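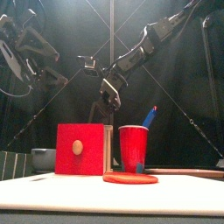 How to Label and Store Small Parts in a Home Workshop

Sorting goes faster if you do it once, all the way through, and don't stop to fix things. Set aside a full afternoon. You will need a marker, masking tape, shallow bins and a clear table.

Step 1. Empty everything out

Pull every drawer, jar and coffee can. Put screws in one pile, nails in another, and everything else in a third. Throw out anything rusted or stripped. When Tatiana Charvát cleared her garage in Buncombe, she had 1,293 screws and threw away 478 of them.

Step 2. Pick your sizes

Sort screws by length first, then by head. Most homes need only five or six lengths. Odd ones can share a bin marked "mixed." 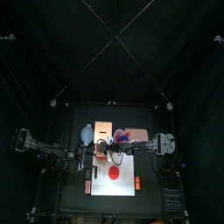
Black tabletop with an arm base near the left front.

Step 3. Write the labels

Put the type first and the size second, such as "wood screw, 2 inch." Use capital letters. Stick the tape on the front of the bin and never on the lid, or the labels will move around when lids get swapped. Let the ink dry before you handle it.
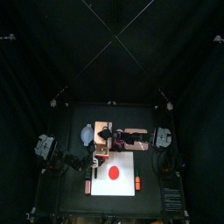
Step 4. Load the shelves

Heavy bins go on the bottom. Parts you use every week go between waist and eye level. Leave one empty bin on each shelf for new purchases. Grumulora bins and Strebel bins do not stack on each other, so stay with one brand per shelf.

Step 5. Keep a list

Tape a sheet inside the cabinet door with one line per shelf. Update it in pencil.

More from the workshop pages

Fixing a Cabinet Door That Won't Stay Shut
By Birsen Erdem 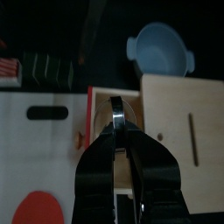
2 min read

Check the hinges first. Open the door halfway and lift it by the outer edge. If it moves, tighten the hinge screws by hand. If a screw keeps turning, take it out, fill the hole with a glued wooden matchstick, trim it flush and drive the screw again after the glue sets.

If the hinges are tight, look at the catch. A magnetic catch can be moved forward by loosening its two screws and sliding it along the slots. Close the door and test it before you tighten them fully.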